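Dustpans that dont leave a line of dust behind?
Cleaning and Laundry > Kit

craigmunro
Moved into Piterton Court in March, all hard floors. Two pans so far and both leave that thin line of grit at the front. Want one with a proper lip. Any ideas, under a tenner

stusness26
Plastic with a ridged edge, had mine ages. Big stuff no bother
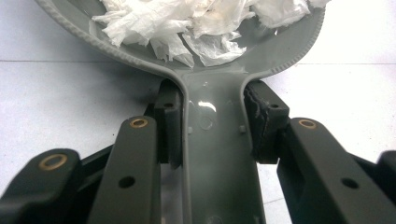
Grit is mostly down to the brush imo. Soft bristles, short strokes, last bit with damp kitchen roll. Anything bulky goes in the pan first, crumpled paper towel like that lot sits fine in a wide rounded head and you can pile it up a fair bit. Crumbs are anohter matter.

plisance
Disagree, ridges are the problem. Dust sits in them. Had one 2 years and ended up going round it with a toothbrush. Get a rubber lip, flat.

stusness26
Rinse it?? Takes ten seconds. Mines got a few scratches and smudges on the inside, rim's still good all the way round
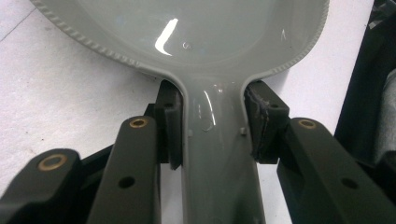 Savvas reckons metal is the only thing worth buying, plastic warps if you keep it by a radiator and then no lip will save you.

plisance
Metal scratches lino. No thanks

craigmunro
Floor's laminate so metal's out. Will try the damp kitchen roll tonight and look at rubber ones at the wekend, ta all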